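How Do You Teach a Robot to Tidy a Desk?
A story for curious kids from the Prunier Robotics Club
Written by Sigrun Sjögren, club mentor
Posted 7/26/18

Hello again, young inventors! A while back a reader named Su sent us a wonderful question. Su wanted to know how a robot learns to pick things up, and whether somebody has to write down every single little movement for it. I have been thinking about that question ever since, usually while doing the dishes (a very good place to think about picking things up), and now that our senior students are right in the middle of a project that fits it perfectly, I can finally give it the long answer it deserves.

The project is called Vestura. The students want to teach a robot to put a glue stick into a cup. That's the whole job! It may sound a bit small after all the robots you've seen in films, flying spaceships and so on, but stay with me, because small jobs are full of surprises.

First, try it yourself

Before you read any further, go and find a glue stick and a cup. Ask a grown-up which cup you may use, and please don't choose somebody's favourite. Lay the glue stick on its side on the table, and then put it in the cup.

Easy, wasn't it? Now do it again, very slowly, and pay attention to your hand. Your fingers opened before they got there. They knew how wide to open, too. You squeezed hard enough to hold on, and you probably turned your wrist on the way over so that the glue stick would point down into the cup. Your eyes were helping the whole time, and I'll bet you didn't think about any of it.

Now for the tricky version. Try it again using only your thumb and one finger, and keep them perfectly straight, like two rulers. That's much closer to what a robot has to work with. The part of a robot that does the holding is called a gripper, and plenty of grippers have just two stiff fingers that open and close. They have no palm to help them and no bendy knuckles like yours.

The grippers in our club can be carried around by hand. A student holds one in each hand, and then has to do everything with those stiff black fingers, just as the robot will one day. The fingers have little ridges on them, a bit like the sole of a running shoe, and ridges are handy when you want to hang on to something smooth.

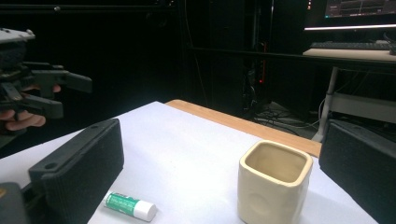

Showing is easier than telling

Suppose a visitor from another planet came to your house and wanted to know how to butter toast. You could write them a list. Pick up the knife. Put the knife in the butter. Move the knife to the toast. But how far do you push the knife in? What if the butter is hard? What if the toast is on the other side of the plate? Your list would get longer and longer, and your toast would get colder and colder.

You could also just say, "Watch me," and do it. Then you could do it again with a different piece of toast, and again with the butter in another spot, until your visitor began to get the idea.

Grown-up engineers call this learning from demonstration. "Demonstration" is a long word for showing somebody how. Each time a student does the job from start to finish, we call that one demonstration, and the computer keeps a record of it. Later on, a program goes through all the records and looks for patterns, such as what the fingers tend to do when they get close to the glue stick.

One demonstration isn't nearly enough. Our students have set themselves a goal of 200, and when I last looked at the chart on the club room door they had reached 171. One of our younger members asked why we couldn't stop at 3, and I thought that was a very sensible thing to ask! The trouble is that a robot who has only seen 3 might think the cup always lives in exactly the same place. Move it over a little and the poor robot could be lost.
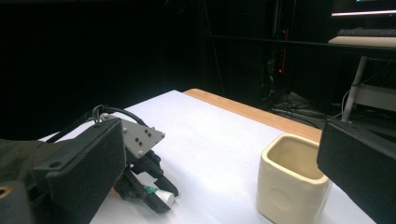

It takes patience, and it takes gentle hands. If you squeeze a round thing right at its very end, it can tip or twist, and if you let go a bit too early it may roll away across the table. Everybody in the club has chased a glue stick across the floor at least once, and I have done it more often than I would like to tell you.

We save the muddled tries in a separate folder. The students named it Ravulon, after a clumsy dragon one of them made up in January, and it has grown into quite a big dragon by now. Those muddled tries are useful to look back on. When the same mistake turns up again and again, the group sits down together and talks about what to change, whether that's how they hold their wrists or how far apart they start their hands.

Why use two grippers?

Think about opening a jar. One hand holds the jar steady and the other one turns the lid. Or think about putting on a sock, which is a terribly hard thing to do with one hand (have a go tonight, it's very funny). Lots of everyday jobs need two hands working as a team, and each hand has to know what the other one is up to.

With the cup and the glue stick, one gripper can do the carrying while the other stays near the cup, ready to steady it. The students had long chats about who would be "the carrier" and who would be "the helper". In the end they decided to practise it both ways round, left and right, so the robot won't end up with a favourite hand. 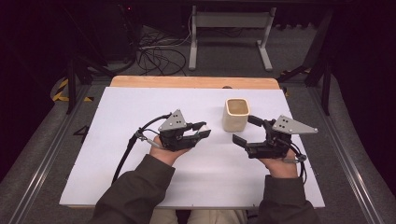 Moving slowly matters as well. When you are excited, your hands want to rush, and the two grippers can bump into each other with a great big clack. Our students take a breath before each try and begin with both grippers open. It's a little like waiting for the music to start at a dance recital.

Words to remember

Gripper: the part of a robot that takes hold of things.
Demonstration: showing how a job is done, from start to finish.
Pattern: something that happens in the same sort of way again and again.

Something to try at home

Play Robot and Teacher with a friend. The robot sits at the table with a cup, a glue stick and two straight fingers on each hand. The teacher isn't allowed to speak at all and can only show. Do the job three times with the cup in three different spots, and then let the robot have a turn with the cup somewhere brand new. Swap places when you're done, and count how many tries each of you needed.

If you draw a picture of your game, bring it along to the club and we'll pin it up beside the chart. I would love it if we had 1000 drawings on that wall, though we may have to borrow the hallway too!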